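4.2 Where the clothes wait

Our second group of findings has to do with what we came to call the waiting zone: the clothes in a household that are neither dirty nor put away. The survey form, as first drafted, had no box for them. It offered "in use," "in the wash" and "in storage," and the pilot households in Garnulport filled the margins with handwriting. One reply said only "chair." We added a fourth box in May and it promptly became the most popular answer in the study.

Of the 2,427 garments logged in the diaries, 121 never left the waiting zone during the whole reporting period. They were not worn, washed or given away, though several were moved from one piece of furniture to another, an activity that diary keepers tended to record as "tidying." We kept the word in our coding scheme out of respect. 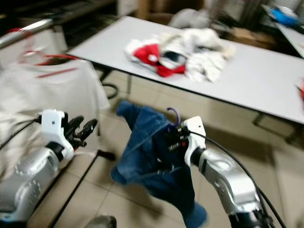 Earlier work on wardrobes has mostly treated storage as the dull end of the story. A garment is bought, it is worn, and then it goes into the closet, where scholarship loses interest in it. The Zalden diaries suggest that the closet is where most of the arguing takes place. Couples who agreed on money, meals and the raising of children could not agree on whether a sweater should be hung or folded, and both sides cited their mothers. The folders spoke of stretched shoulders. The hangers spoke of creases, and in one case of moral decline.

Rail space turned out to be a better predictor of these disputes than income or the size of the home. Households with a short rail bargained over it, usually in silence and by means of sliding the other person's coats to one side. Households with a long rail did not bargain, but they did fill it. The Runodel apartments, built with seven feet of rail per bedroom, had the fullest closets in the sample and the largest share of residents who told us they had nothing to wear.

Figure 2. Garments and the metal rail.
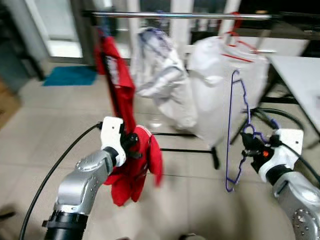 Hangers deserve a paragraph of their own, having been denied one in every paper we reviewed. Almost no one in our sample remembered buying any. They arrived with dry cleaning, with new shirts, or with the apartment, and they left in the same vague manner. When asked to estimate how many they owned, diary keepers in the Pacheco building guessed low and then, on opening the closet, accused the previous tenant. We found a mild but steady link between mixed hangers and mixed feelings: people with matching sets described their closets as "finished," while everyone else described theirs as a job for the spring.

Two cautions apply. The diaries were kept by whichever adult volunteered, and the adult who volunteers to write down where the clothes are is probably not the one who leaves them on the chair. We also suspect that keeping a diary improved behavior for the first few pages. Entries from the opening stretch mention folding nearly twice as often as those from the end, by which point several keepers had begun to use ditto marks – and one had moved the diary itself into the waiting zone, under a bathrobe, where it was later recovered and coded with the rest.

The next section takes up the question of seasonal rotation, for which the material is thinner and the opinions are not.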